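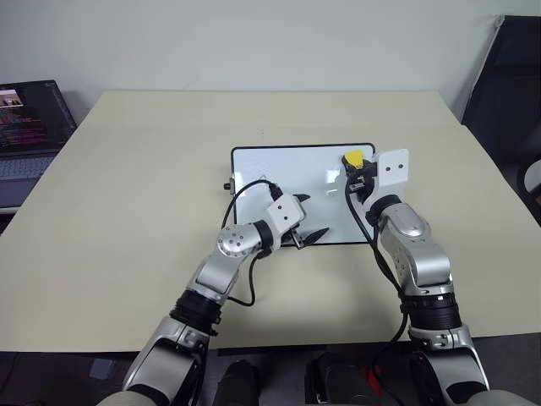

Home News Opinion Workshops Events About Contact

Search this site Enter keywords Go

What an open day ought to show

April 18, 2019

By Aatos Tikkanen

I went to the Arkholm open day because a neighbour had a spare ticket and I had a free morning. I have written about small manufacturing for long enough to have been to a good many of these events, and I went expecting the usual: a talk, a video with loud music, a machine doing one thing very fast behind glass, and a bag with a pen in it. There was a bag with a pen in it. The rest was better than I expected, and I think other firms should copy most of it.

Arkholm lets out units to companies that build or test automation. Four of them opened their doors. Galtine had a packing line, and it ran without a hitch. Visitors stood two deep to watch boxes go by, and after a few minutes they moved on. I asked a man next to me what he made of it and he said it was very clever. He could not tell me what it was doing, and I am not sure I could have either.

Dierckx had the room at the end of the corridor, and it was much quieter. They had two robot arms at a plain table with a whiteboard lying flat on it, and a laptop open at the side with lines of text on the screen. The arms were silver and black, with cables looping off them in the open. The job was to wipe the board clean. That was the whole demonstration, and it was due to run for 30 minutes.

I stayed for all of it. For long stretches the arms did nothing. Then one would come down slowly, stop short of the surface, and go back up. The engineer running the session explained each time what she thought had gone wrong. A glossy board throws back the light from the ceiling, she said, and a shiny patch is hard for the software to make sense of. Faint marks are worse than bold ones. Pressing too lightly leaves the ink where it is, and pressing too hard shoves the board along the table. She had a record of 317 attempts at the same job, and she was willing to say that a good share of them had failed.

I learned more from that than from the packing line, and I believe most of the people in the room did too. A boy of school age asked why the board was not simply screwed down. She said it could be, and then the arms would be good at wiping boards that are screwed down, and at not much else. It was a fair question and it got a fair answer. I did not hear one exchange like it at the Galtine stand, where the staff were friendly but had plainly been told to keep to the leaflet.

My view is that the public is badly served by demonstrations that always work. People come away thinking either that the machines can do everything, and so will have their jobs by the end of the year, or that the whole thing is a trick. Both ideas are wrong and both do harm. A person who has watched two costly arms spend half an hour on a job that takes a child ten seconds has a much better idea of where things stand. They may also be more impressed, as I was, once they have seen how much there is to get right.

There is a case on the other side, and a manager from Plirnunen put it to me over coffee. His firm sells to food producers. If a customer sees an arm miss, he said, the customer remembers the miss, and no amount of explaining brings the order back. He would not show unfinished work to anyone who might one day sign a contract. I understand that. He has wages to pay. But an open day is not a sales meeting, and if the firms at Arkholm want to treat it as one they should call it something else and stop inviting schools.

I have some smaller complaints. The Dierckx room held too few people and those at the back could see very little. A screen on the wall would have helped. The signs in the car park pointed to the wrong building, and the timetable had the talks and the tours starting at the same hour, so that you had to pick. I missed the talk on safety, which I had wanted to hear, and I am told it was the best of the day.

The next one is planned for October. The organisers say they want more visitors and more stands. I would rather they asked each firm to bring one job it has not yet mastered, with someone from the workshop to talk about it and enough chairs for people to sit and watch.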